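Gripper creep (bimanual workcells)

Gripper creep is a fault in two-arm robot workcells in which a parallel gripper slowly closes or opens after it has been told to hold its position. The movement is small, often less than the wall thickness of a plastic cup, and it usually raises no alarm. It is best known from tabletop cells used for household handling tasks, where light objects such as cups and bowls are passed from one arm to the other. The term is also used loosely for any slow drift in a gripper, including drift from worn mechanical parts, though most maintenance guides keep the two apart.

The fault was described in detail in the Lasau report, an internal review of a series of stops and dropped objects at the Lasau test site. The report covered 251 handovers made on cells of the Inden type. Nine of them ended in a fault, and in two of those the fingers of both arms came into contact.

Background

A two-arm cell of this kind has its arms fixed to a common rail, with their working areas overlapping near the center of the table. The overlap is needed for handovers and for tasks in which one arm steadies an object while the other works on it. It is also where most contact between arms happens.

Each arm has its own controller. On Inden cells, the controllers share a clock and exchange joint positions, but gripper opening was originally sent only as a command. Neither arm received the measured opening of the other gripper. The software assumed that a gripper told to hold at a given width stayed at that width.

Mechanism

The Lasau report traced the fault to the way the hold command was handled. When a gripper reached its target, the controller switched from position control to a low-current hold mode in order to limit motor heating. In hold mode the position reading was still logged but was no longer corrected. A small offset in the current sensor was then enough to move the fingers.

If the offset was positive, the gripper closed. On a rigid object this had little effect. On a thin-walled cup the pressure rose until the wall bent, and the cup could slip downward or spring out of the fingers. If the offset was negative, the gripper opened and the object dropped.

Contact between arms followed a different path. A gripper that had crept open was wider than the planner believed. During a handover the second arm approached with a clearance worked out from the commanded width, and the outer face of one finger could touch the other gripper. Because both arms were moving slowly at that point, the force stayed under the collision limit -- the arms pushed against each other until a joint following error stopped the cell.

The offset grew as the motor driver warmed up. This explains why the fault was rare at the start of a session and why it often could not be repeated after a restart, when the drivers had been given time to cool.

Signs

The fault leaves few traces for an operator to notice. Signs listed in the report include a faint ticking from the gripper motor during a hold, a difference between commanded and measured width that grows over a session, and following errors on two arms within the same second. Scuff marks on the outside of the fingers are a late sign.

Dropped objects alone are a poor guide. Several drops at Lasau were first put down to bad grasps or to camera calibration, and the wrist cameras were recalibrated before the gripper logs were checked.

Safety

Creep is generally treated as a low-energy hazard, but it matters in three situations. The first is glassware, which may break when squeezed or dropped. The second is a stopped cell with the arms in contact. Releasing the brakes on one arm in this state can let the other arm spring back, and a hand between them may be struck or pinched. The third is the release of a held object while someone is reaching into the cell to clear a fault.

The usual procedure is to press the stop, support the arm that is to be freed, and release one joint at a time starting from the wrist. Objects still in the fingers are left there until both grippers are without power. Glass is kept out of the overlap area until the cell has passed a hold test.

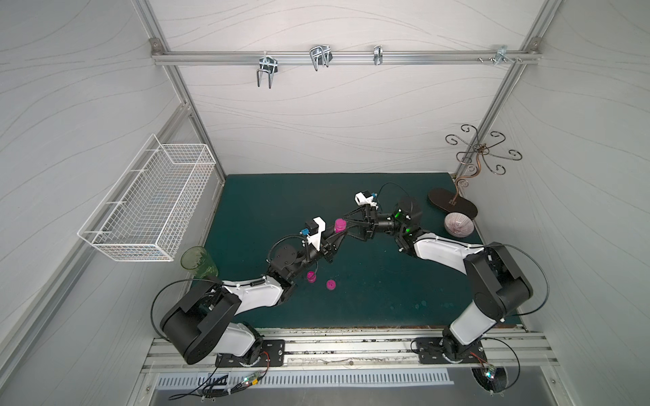 Text: Nanayakkara, technical editor, robot maintenance section

Cups are the usual objects for work on this fault. In the cell shown, the two black grippers almost meet over the mat, with a pink cup upright next to the left one. Each gripper has a small camera on top. Cameras in this position look along the fingers and are useful for finding an object, but a change in opening of a millimeter or less is hard to pick out from them, and the report advised against using them as the only check.

Correction

Two changes were made on Inden cells. Hold mode was altered so that the position loop stays active at reduced gain, and the measured gripper width is now sent to the opposite arm along with the joint positions. The planner uses whichever width is larger, commanded or measured.

The Domis controller, a later design, does not use a separate hold mode and is not affected in the same way. It can still show drift if the finger encoder slips on its shaft.

For cells that have not been updated, the common workaround is to resend the position command at short intervals during a hold. This raises motor temperature and is not advised for long sessions.

See also: Following error; Parallel gripper; Handover (robotics); Protective stop

Last revised 2026-07-02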